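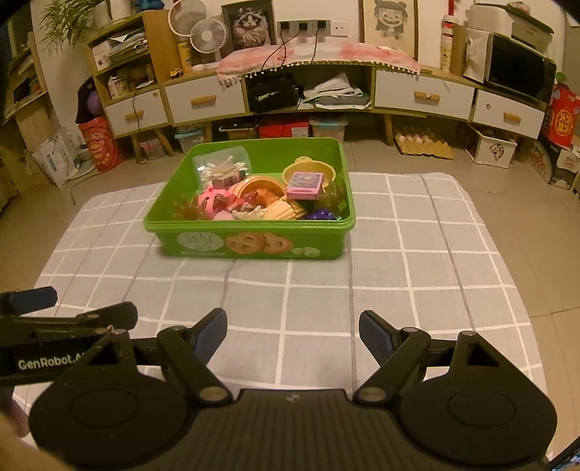

Puesto doméstico con mantel cuadriculado y caja verde de objetos pequeños.

Inicio | Documentación | Normas de captura | Descargas | Contacto

Imprimir esta página | Enviar por correo electrónico

# Wutar-Mesa: ficha de datos y reglas de captura

Mantenimiento: Hye-jin Gil (Prukell)
Revisión de las reglas: agosto de 2019

## Contenido

Wutar-Mesa reúne 556 episodios de manipulación de objetos pequeños con pinza de mano, tomados en viviendas habitadas. De ellos, 139 forman la partición de validación y no deben usarse para ajustar parámetros. El resto es de uso libre dentro de los términos de la licencia.

Cada episodio cubre una sola tarea: sacar un objeto de un recipiente, devolverlo o cambiarlo de sitio sobre la superficie de trabajo. Las tareas compuestas se guardan como episodios separados con un identificador de sesión común.

## Reglas para el puesto

1. La superficie se cubre con una tela clara y cuadriculada, extendida antes de empezar y sin mover hasta el cierre de la sesión.
2. El recipiente se coloca en el centro de la tela, con la cara impresa hacia el operador.
3. El mobiliario y los enseres de la vivienda se dejan como están. No se retira nada del fondo salvo documentos con datos personales legibles.
4. No se admiten objetos cortantes, envases de vidrio ni medicamentos dentro del recipiente.
5. La iluminación no se modifica durante un episodio.

## Reglas para la pinza

- Las almohadillas se revisan al inicio de cada sesión. Una almohadilla despegada o con el relieve gastado invalida los episodios posteriores a la última revisión.
- Los dos dedos deben verse completos en posición abierta. Si la mano del operador tapa un dedo, el episodio se marca como `ocluido`.
- El episodio empieza y termina con la pinza abierta y vacía.
- Velocidad de cierre: libre. No se corrige en el posproceso. 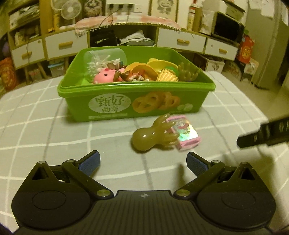 La anotación de estado distingue entre `en_recipiente`, `en_superficie` y `en_pinza`, y se asigna por objeto, nunca por grupo. El contacto entre dos objetos no cambia el estado de ninguno. La cajita rosa y el juguete blando translúcido de color verde oliva que se tocan sobre la tela llevan por tanto dos entradas `en_superficie`, más el atributo `contacto` con referencia cruzada. Cuando hay otra pieza de forma parecida dentro del recipiente, como ocurre con ese mismo juguete, cada una recibe identificador propio y se conserva en toda la sesión. La etiqueta por clase sola — por ejemplo, `juguete_blando` — no se acepta.

## Esquema de anotación

| Campo | Tipo | Obligatorio |
|---|---|---|
| `id_sesion` | cadena | sí |
| `id_objeto` | cadena | sí |
| `estado` | enumerado | sí |
| `contacto` | lista de `id_objeto` | no |
| `material_aparente` | texto libre | no |
| `ocluido` | booleano | sí |

`material_aparente` recoge lo que el anotador juzga a la vista. No es una medida y no debe emplearse para estimar fricción ni rigidez. Los objetos translúcidos se señalan en este campo; la profundidad calculada sobre ellos es poco fiable.

## Privacidad

Los residentes firman el formulario Petchrat antes de la primera sesión. Pueden pedir la retirada de sus episodios en cualquier momento y la baja se aplica en la siguiente versión publicada. Los rostros y los documentos legibles se difuminan. Las marcas comerciales en envases se mantienen.

## Limitaciones conocidas

- Hay 205 episodios grabados antes de fijar la regla 2; la orientación del recipiente varía en ellos.
- La distorsión del objetivo es fuerte en los bordes. Las líneas de la cuadrícula no sirven como referencia métrica sin rectificar.
- Los juguetes y artículos de uso diario están sobrerrepresentados frente a herramientas y vajilla.
- Matholm, la herramienta de revisión, no detecta identificadores duplicados entre sesiones. La comprobación se hace a mano.

## Versiones

La versión 4 incorpora el atributo `contacto` y retira el campo `grupo`. Los archivos de la versión anterior se pueden convertir con el script `migrar_contacto`, que deja el atributo vacío — hay que completarlo por anotación manual. La siguiente entrega está prevista para diciembre.

Compartir (4) | Comentarios (0)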